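Jar Swap FAQ – Ranton Pantry Shelf

Updated in March. Read this before you email please, we get the same six questions over and over.

What is the jar swap?
You bring clean empty glass jars, you take clean empty glass jars. Or you take filled ones from the dry goods shelf and bring the jar back when you're done. That's it.

Where do I drop them off?
Side door on Plititz Lane, gray bin. Not the front steps. Bin is locked after 6 pm so come earlier.

Do I need to sign up?
No. Only if you want refills set aside for you. Then you get a shelf number, write it on the bottom of the jar and not on the lid. Lids get mixed up.

What kind of jars do you take?
Clear glass, any size, with a lid that fits. Small ones go fastest – spices, yeast, seeds, buttons. Big pickle jars are welcome but we only keep 14 at a time, no room.

What don't you take?
Chipped rims. Rusty lids. Anything that held paint, glue or candle wax. Plastic tubs, sorry.

Do I have to get the label off?
Yes please. Warm water and dish soap, leave it overnight, scrape with an old card. Sticky bits left over – cooking oil and baking soda, rub, wash again.

The lid smells like pickles. Now what?
Baking soda paste, let it sit, rinse, then leave it in the sun by a window. If it still smells of pickles keep it for pickles. We had a whole batch of oats go to the compost last fall becuase of one lid.

Can I put them in the dishwasher?
Jars yes. Lids no, the seal goes.

My lid is stuck!
Run it under hot water, dry it off, then use a rubber glove. Don't bang it on the counter edge, that's how the rims chip. Hold the jar low down on a table and turn from the top.

What does the Adomaitis shelf mean?
Old name for the tall shelf at the back, came with the building. Filled jars are on the left side, empties on the right.

Which lids fit which jars?
Inow lids only fit Inow jars, they have a deeper thread. Everything else, try it before you leave. We keep a box of odd lids under the sink, help yourself.

Are lids with a knob ok?
Yes, if they close tight. They don't stack though, so they go on the top row. 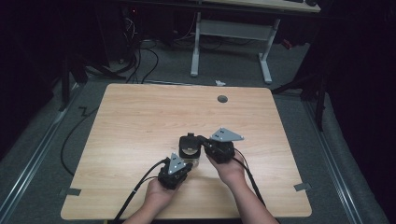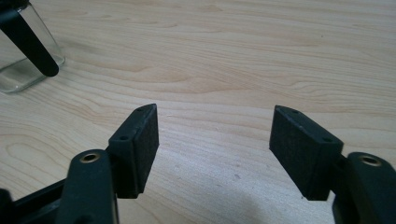
How full should I fill it?
Leave a finger of space at the top. Flour and sugar settle so tap the jar on a folded towel and top it up.

How do I weigh it?
Empty jar first, lid on. Write that down. Then fill, weigh again, take one from the other. Scale is by the door and it needs 2 AA batteries, tell us if its dead.

Can I get in when you're closed?
Shelf members only, door code comes with your shelf number. No it isn't 3542 anymore, please stop trying it.

Broke one?
Sweep up, wrap it in newspaper, regular trash. No charge.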